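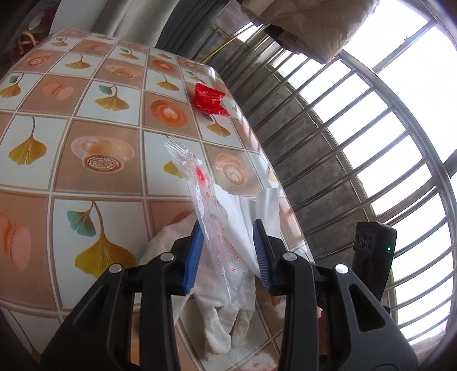
Visit report: Merkach data collection site, Tulterska

I spent a day and a half in November with the group at Merkach that gathers manipulation demonstrations for Demau, the household policy their software side has been training. My interest was in the collection procedure. The training runs are handled in another building and I saw none of them, so what follows says little about the model and a good deal about how its examples are made, checked and thrown away.

Mebrat Assefa runs collection. Erasto Okoth maintains the hand-held grippers and the software that ingests their recordings. Both were generous with time and let me read the collector handbook, which is in its second revision.

Layout

The group does very little in its own offices. Collectors take a gripper home or to a borrowed apartment and record there on whatever table and in whatever light the place has. The Tulterska office holds the charging shelves, a repair bench, a review room with four desks, and a storeroom of task items sorted by category. The categories are rigid, soft, thin film, cloth, and liquid in closed container. Thin film is the one they are short of, and it took up most of my visit.

A small table with a patterned cloth, set beside a balcony grille, was the station in use for thin film. The task was to pick up a crumpled clear plastic bag with the two fingers. Assefa rates this as one of the hardest single-object tasks in the set. A clear bag shows whatever is behind it, and a tablecloth covered in ginkgo leaves and coffee cups puts a lot of edges behind it. Printed marks on a bag give the vision side something to hold on to. They also give it something to overfit to, so the handbook asks for plain bags as well as printed ones.

Strong daylight came through the grille and was blown out in the image. I asked whether such recordings are kept. They are, provided the fingertips and the object remain readable. Okoth's position is that exposure control on the gripper camera is his problem and that collectors should not be closing curtains for him.

Hardware

The gripper is black, with two fingers on linkage arms and a blue ribbed pad on the end of each. Pads are treated as consumables. A worn pad changes how film slides, and a change of pad is logged as a hardware event so that recordings on either side of it can be separated later. The handbook sets replacement at 300 recordings. Okoth would like a lower number for thin film and a higher one for everything else, but a single interval is easier to enforce with people working off-site.

Pivot screws are checked for play at every return. Play at the pivots shows up as disagreement between the commanded opening width and the width estimated from the image. The ingest software computes this for each recording and flags it. I was shown a plot from one unit where the disagreement grew slowly over several weeks until the arm was rebuilt. The recordings from the last part of that period were withdrawn.

Recording procedure

Each recording covers one attempt. The collector starts with the fingers open and away from the object, approaches, grasps, moves the object to a target, releases, and withdraws. Pauses are allowed before the approach and after the withdrawal. They are discouraged in the middle, where a policy trained on them tends to learn to hesitate.

Scene changes are mandatory. The object must be moved and reshaped between attempts, and at least one neighboring item must be moved, added or removed. For thin film the handbook allows cloth, paper and other wrappers near the target, and recommends it. A bag lying against a white cloth, with a sheet of paper beside it, is a useful example in their view because the pads can easily collect the wrong layer. If that happens the collector finishes the motion and marks the attempt as a failure. Failures are kept in a separate pool.

A session has a hard limit of 90 minutes, after which wrist fatigue begins to show in the trajectories. Assefa arrived at the limit by plotting approach speed against time in session. The original limit was longer and was set by battery life.

Collectors are paid by the session. An earlier arrangement paid by accepted recording, and the effect was predictable: objects migrated to the center of the table, and bags were smoothed out before each attempt.

Review

Review is manual. A reviewer watches each recording at double speed and assigns accept, reject or second look. Second look goes to Assefa. Reasons for rejection are picked from a fixed list, and the list is worth reproducing in part:

Object leaves view before grasp
Start pose too close to object
Hand or sleeve between camera and pads
Scene unchanged from previous attempt
Width signal missing
Label does not match action

I sat in on one review batch of 686 recordings, all thin film, from three collectors. The most frequent rejection was an unchanged scene. Next came a category I had not expected to matter, start pose. With a light object there is little cost to beginning with the fingers almost on it, and collectors drift toward that without noticing. The reviewer sends a note back with two clips attached, one good and one bad, both from the same collector.

Label mismatches were rare but took the most time. The label is a short sentence chosen before recording, and a collector who picks up the second item on the table instead of the first has made a perfectly good recording of something else. Current policy is to relabel if the reviewer is certain and reject otherwise. There was some disagreement in the room about a glossy red packet that had been labeled as a bag in one session and a wrapper in the next. It was left for the handbook.

Comparison with Esteves

Readers of my earlier report will remember that Esteves collects the same kind of data by teleoperating fixed arms in a purpose-built room. Their recordings are cleaner and their action labels come directly from the arm. Their backgrounds are few. Merkach has the opposite balance, with noisy pose estimates and a very wide range of surfaces and lighting. I was not shown policy results that would settle which matters more for film.

Open points

Tactile sensing on the pads was discussed and postponed. Okoth has a prototype pad with a strain element but does not want to run 2 pad types in one collection.

Static cling is not recorded in any form. Humidity would be simple to log and is not logged.

The failure pool has no consumer at present. Assefa intends to use it for training a grasp-success classifier, which would then take over the first pass of review. A sample of the thin-film failures has been set aside for this and is being annotated with the moment at which the grasp was lost.

The third revision of the handbook is in draft. I have asked for a copy.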